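3.2 Sorting the ash

I'll admit that when Tove Lund and I planned this part of the work, we thought the field days would be the hard bit and the sorting would be a rainy-afternoon job. We had the ash from the Grímsdóttir section, a gully wall on the east side of the Ododgate ridge where you can see the layers stacked up like a badly made cake, and we figured a couple of weeks at the bench would do it. It took us most of May.

We took 24 samples from the wall, starting at the soil and working down to the old lava. Each one was dried overnight in a low oven, broken up gently by hand and shaken through a set of sieves. I then picked grains from the middle size under a microscope, using a damp brush — slow work, and hard on the neck! Eyvindur Kárason had warned us that the lower layers were full of reworked sand, and he was right. In two of them I threw out more than I kept.

By the end we had 1,572 grains picked, and 724 of those were clean glass with no crystals or weathered rims. Only the clean ones went on to the chemistry described in section 4. The rest are stored by layer, in case somebody wants to look at the crystals later (Tove does, and she has told me so more than once).

Keeping the layers apart matters more than almost anything else at this stage. One stray grain from a big pale eruption will show up in a dark layer like a sore thumb, and then you spend a week wondering whether you've found a new event. We did have one scare like that, in layer 9, and went back and picked it again from the spare bag. The odd grain didn't have any company the second time, so I've left it out of the results and listed it in the appendix.
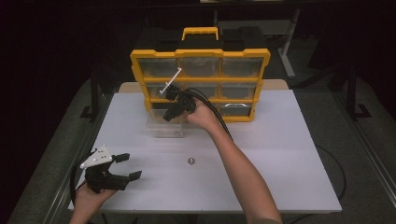

Figure 3. Parts organizer with clear drawers, one of them pulled out onto the table.

3.3 Telling the layers apart

Before any chemistry I tried to name each layer by eye, mostly to see how far that gets you. Color was a decent start. The Takach ash is nearly black and feels gritty between your fingers, while the Proreo ash is a pale tan and so fine that it floats for a while if you drop it in water. Everything between those two is some kind of brown, and I wouldn't trust myself with brown.

Shape helped a bit more. Grains from the wetter eruptions tend to be blocky, with flat broken faces, and grains from the drier ones are full of bubbles and thin curved walls. I scored 20 grains per layer this way, and Eyvindur scored the same ones without seeing my notes. We agreed on most layers and argued over the middle of the stack, where both kinds turn up together. My guess is that those eruptions began under ice and then broke through, but Eyvindur thinks wind mixed them afterward, and the shapes alone can't settle it. The glass chemistry in section 4 gets us a little closer.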